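March, 6:40 am

Slept badly. Rain on the skylight from 3 on. Up before the alarm, coffee, no milk, drank it anyway.

Sourdough again. Fed the starter last night and it doubled, finaly. Went with 111 grams of it this time and cut the water by 27. Dough much easier to handle. Sigita Kalniņš says I fuss too much and should leave it alone overnight -- she may be right, her loaves are better than mine and she never weighs anything.

Phoned Vostska re the flour. Price up again. Will try Mac Carthaigh for the rye, they're slower but the last sack was lovely.

Must do: library books, call Mom, shoes to Lulivier for new heels, find teh blue folder. Dentist bill came, 130. Ouch. Paying it Friday week or whenever the check clears.

Ate rubbish all day waiting on the dough. Snacks standing up, no lunch to speak of. Soup tomorrow -- proper soup, with barley.
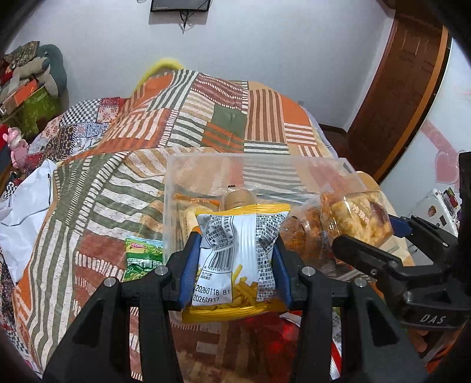

Oven

Stone in at 5 pm, loaf in at 6. Bottom a bit dark. Ate the heel with butter, too hot, burned my tongue.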